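Re: [tinthorpe-swap] Trays for sorting small parts

> The Patimby trays hold up to 500 small pieces
> and the rim keeps everything in. We should
> buy 4 for the March swap.

500? I doubt it. Spread that many out and you can't pick anything up. I'd buy one and try it before we pay for more. Also, red is a poor color for sorting. Green shows up fine on a tray like mine, but a red piece nearly vanishes.

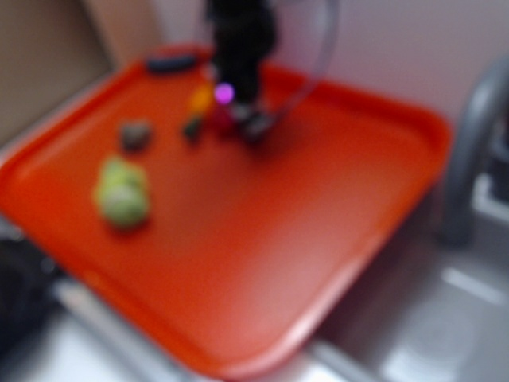
2. Storage
Where would four of them go? The Trarnen shelf is full already.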